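Search this site Enter keywords Go

Open day at Preltivo, Friday, October 25, 2024

We took the afternoon tour. The last stop was the Clumia cell, and I spent most of my time there. It is a small sorting setup: one white arm on a black base, small red, yellow and orange pieces, and a gripper that handles them one at a time. Every change to the cell is tried in simulation first, and the simulated views were what we got to look at. 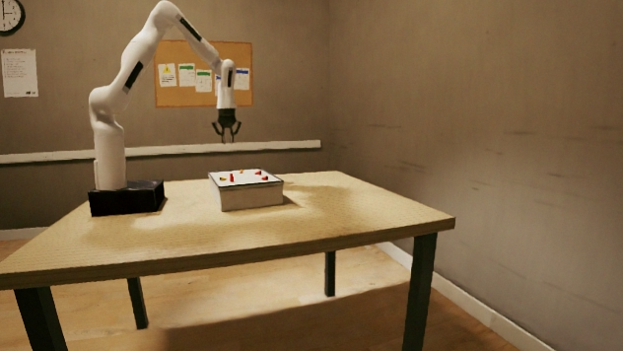
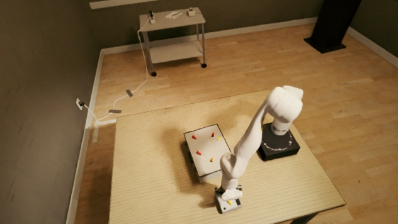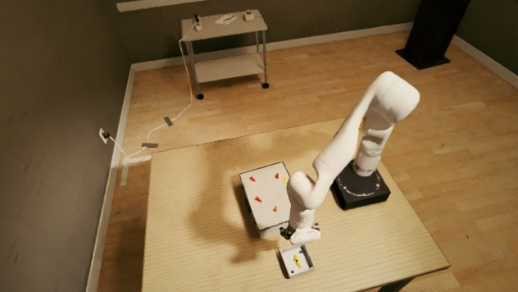
Setup starts with the base position. If the base is off, every pick is off by the same amount, so it gets checked before anyone touches the program. Next come the pick heights. The pieces don't all lie the same way, and the gripper has to come down low without hitting the surface under them. A full check is 100 picks. The last one before our visit had 7 misses, all put down to worn fingertips. Changing the tips takes 17 minutes – most of that is setting the zero point again afterward.

Prajapati disagreed with blaming the tips. On the Dova line the same kind of misses came from a loose wrist bolt, and new tips only hid it for 48 hours. The advice was to put a wrench on the wrist first, then look at the fingers. Our guide wrote that down and said the bolts are on the service list already, but only once a month.

The next full check is set for November. I asked if visitors could sit in on it and was told to email the front desk. Parking is behind the building – use the second gate.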